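Subject: Re: [kitchen-tables] Cleaning a wood-look tabletop without leaving streaks

Hello all,

I've been meaning to answer this one for days, and I see that a couple of you have already chimed in about vinegar, so please forgive me if I go over some of the same ground.

On a morning in August, a list member in Rendon wrote:

> We finally brought home the big table for the community room and I love
> it, but every time I wipe it down I get cloudy streaks that run against
> the grain. I've been using the lemon spray from under the sink and paper
> towels. It's a laminate top, light colored, and the streaks show up worst
> under the ceiling lights. Am I using the wrong stuff, or just too much of
> it? Also, how do you all keep up with the crumbs? I sweep them off after
> lunch and by supper I can feel more of them under my hand.

First of all, congratulations on the table! We have a light one too, in the Lolau room where we hold our suppers, and I fought with the very same streaks the whole first winter. I was sure the top had gone bad on me. What I had was a good thick layer of lemon spray, put on by me, a little more every evening, and polished in with great care.

So my guess is that you're using too much, and that it's the wrong stuff besides. Those sprays are lovely on my grandmother's sideboard, but on laminate there's nowhere for the oil to go. You'll want to get the old layer off before you change anything else, and it may take you two or three goes. I used a bucket of warm water with a small squirt of dish soap (truly small, less than a teaspoon) and a soft cotton cloth wrung out until it hardly dripped. Old T-shirts are wonderful for this. Paper towels left lint all over ours, and I gave up on them.

After that, my everyday routine goes like this:

1. Brush the crumbs off dry, before any water goes near them. I use a little bench brush from Kavanagh that cost me 3 dollars, and I sweep toward one corner with the dustpan held just under the edge.

2. Wipe with the damp cloth, going the long way with the grain. Any faint marks you leave will run along with the pattern, and you'll hardly notice them.

3. Go over it once with clean water and a second cloth. I skipped this for months and I do believe it was half my trouble.

4. Dry it right away with a towel, then bend down and look across the top toward the light. A soft, even shine is what you're after. Check for strays while you're down there. On a grain this busy, a dark speck can sit right out in the middle and you'll look straight past it.
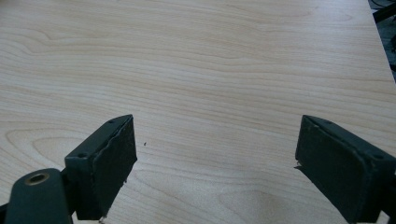
5. Run your palm over the whole top, edges too. Your hand will find what your eyes missed, as you've noticed yourself.

As for keeping up with the crumbs, I'm afraid I just keep the brush on a hook by the door and use it after every meal. Somebody on here once recommended the Vurano cloths, and I'd be glad to hear whether they hold up in the wash.

Do write back and tell us how the first go turns out, and what size the table is, because I'm curious how many you can seat.

Warmly,
your neighbor in the Lolau room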